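Keeping Small Collections Open: An Interview with Jolien Verbeke

When Jolien Verbeke was appointed head of the Wendthorpe Local Records Office, the reading room was open two mornings a week and the catalog existed on index cards. The office now receives readers on four days, and the first part of its catalog can be searched from home. Ms. Verbeke spoke with the Regional Archives Newsletter in August, shortly before the office closed for its yearly stock check.

The office holds the papers of the former town council, the records of two schools, and the business archive of the Wouters tannery, which closed after three generations. The tannery papers alone fill 384 boxes. They arrived in a single delivery, with no list.

"We were grateful to have them, and we were also quite alarmed," Ms. Verbeke said. "The wage books were mixed with letters from customers, and the letters were mixed with the family's own bills. A reader who asked for one year of wages might have needed nine or ten boxes to find it. We decided early on that we would not hold the whole collection back until it was perfect. We opened it box by box."

That decision was not welcomed by all of her colleagues. Gerrit Goossens, who managed the stacks at the time, argued that papers should be fully sorted before any reader handled them. Ms. Verbeke says that his concerns were fair and that several of them became rules. Readers may use one box at a time, and any box without a finished list is checked by staff both before and after use.

"Gerrit was right about the risk," she said. "Where we differed was on how long people should have to wait. Some of our readers worked at the tannery. They are in their eighties."

So far, 149 boxes have been listed in full. The work follows a plan drawn up by Wing-yan Pan, a conservator who visited from the Skoltden museum service. Under the plan, papers with mold or active damage are treated first, then those most often requested, then the remainder in order of date. Ms. Verbeke described the second group as the hardest to judge.

"People ask for what they know exists," she said. "The photographs of the summer outings were requested every month, because one had been printed in a book. The accident reports were never requested, and to a historian they may be the most valuable part of the collection. We have moved them up the list."

Storage remains the chief limit on what the office can accept. The basement was fitted with shelving for 120 meters of records and is now full. A second room, once used by the town surveyor, still has its original map drawers, and these have been kept for the tannery's building plans. The office has asked the council for the use of a dry storeroom on the upper floor. A reply is expected before the next budget.

Asked whether she would rather have money for shelves or for staff, Ms. Verbeke did not hesitate. "Staff," she said. "A full shelf can wait -- a box that has not been listed is closed to almost everyone."

The office employs eight people, most of them part time. Anong Noiphan, who joined as a trainee, now leads the work with schools. Her classes begin with a single wage slip, which pupils are asked to read closely before they are told anything about the tannery. Teachers have asked for the sessions to be extended to younger children, and a shorter version is being tested this fall.

Ms. Verbeke was careful on the subject of scanning. The office has scanned its council minutes, and readers use them often. She does not intend to scan the tannery papers as a whole.

"It is expensive, and the files have to be looked after just as the paper does," she said. "We will scan what is fragile and what is in demand. For the rest, we would like people to come in, fill out a slip, and sit down at a table with the box." 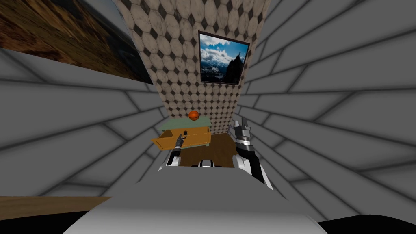
"They often stay longer than they had planned," she added. "We have moved our closing time to half past five on two of the four days, and I would like to do the same for the others once we have the staff to cover the desk."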